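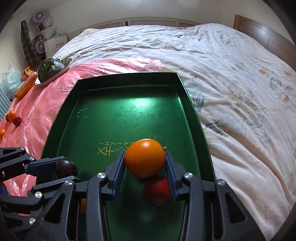

An orange and a red apple in a green tray.

Usman Kiani bought fruit and vegetables for the Prilleck grocery stores for most of his working life. He left in February and now runs a small wholesale business out of Atham, selling to restaurants, two school kitchens and a handful of corner stores. We spoke by phone while he was waiting on a late truck.

The first thing he wanted to talk about was weight. "People think I buy apples. I buy boxes," he said. "A box is supposed to weigh a certain amount, and if it's short I've paid for fruit that doesn't exist." He weighs a few boxes from every pallet and writes the numbers in a notebook. His old employer did this by computer, and he says the notebook is slower but he reads it more often.

Kiani has 482 square feet of cold storage, which he rents from a meat distributor named Zariņš. It is kept at one temperature, and that limits what he can carry. Apples and oranges do fine in there. Tomatoes don't, so he orders them in smaller lots and tries to have them out the door the same day.

"Cold takes the taste out of a tomato," he said. "You can put it back on the counter afterward and it looks perfect. The customer won't complain. They'll just buy fewer next time."
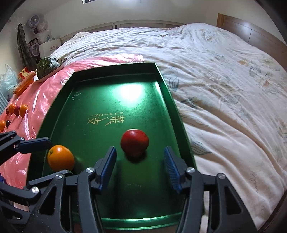
A tomato, with an orange in the corner of the tray.

I asked whether restaurants care where the food was grown. Some do, he said, and they tend to be the ones that pay on time. Most of his customers ask about price first and size second. One cook wants lemons small enough to fit a particular squeezer and sends back the rest.

Getting paid is the part he had not expected to spend so much time on. At Prilleck an accounting office handled it. In his second month on his own, one restaurant owed him $3000 and closed. He got $195 of it. He now asks new customers to pay on delivery for the first few weeks – longer if the place has just opened.

"I lost one or two over that," he said. "One came back."

His best supplier is an orchard outside Skolwood that he has dealt with since his first years as a buyer. They have never had a written contract. When hail marked part of the crop this summer, the owner called before shipping and offered him the marked apples at a lower price. Kiani took them for the school kitchens, where they were going to be sliced anyway.

He doesn't plan to add a second truck. He would like a second cold room, set warmer, and has asked about the unit next door, but the landlord wants a five-year lease and Kiani wants two. They are talking again next week.

The late truck pulled in as we were finishing. It was carrying onions, and he had to go weigh them.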